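Product Review: Kundavach Modular Desk Screen
Furniture and Equipment Assessments

The Kundavach desk screen is a freestanding privacy divider intended for open offices, study halls and shared reading rooms. It is sold singly or in sets, and the panels may be joined in a line or at right angles. Our office assessed the screen over one term in the ground-floor study hall at Öberg House, where it replaced older dividers supplied by Drostham.

Assembly. Each unit arrives with two feet, a bag of fasteners and a printed sheet. One person can put a screen together without help, although a second pair of hands is useful when panels are being joined. The instructions are clear up to step 7, which shows the connector upside down. The manufacturer has been informed and states that the sheet will be corrected in June.

Noise. The screen is marketed as sound absorbing. Staff seated on either side of it reported that typing and page turning were less noticeable than before. Ordinary conversation carried over the top as it had with the Drostham units. Departments that need speech privacy should look at full-height partitions instead.

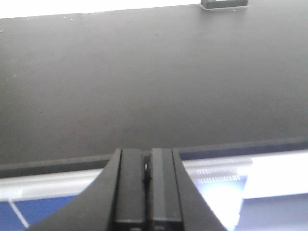 Dark gray panel surface, with light specks of dust.

Finish and care. The charcoal finish does not reflect overhead lighting, a common complaint about the glossy dividers used elsewhere in the building. It does show dust. Our cleaning staff wiped the screens weekly with a damp cloth and found no streaking once the surface had dried. Adhesive notes came away cleanly. Tape left a faint residue that needed a second pass.

Stability. A single screen will rock if a chair is pushed back against it. Joined units were steady in daily use. The feet take up more floor space than the catalog drawing suggests, and one desk had to be moved to keep the aisle clear.

Cost. The list price is $200 per panel, reduced to $144 for larger orders. The comparable Prasell model costs less but is offered only in white and cannot be joined at a corner.

Recommendation. The screen is approved for purchase by departments furnishing quiet study or individual work areas. It is not approved for reception desks or meeting spaces. Requests for a trial unit should be sent to Aurélien Marchal, Furniture and Equipment, with the room number and a floor plan attached.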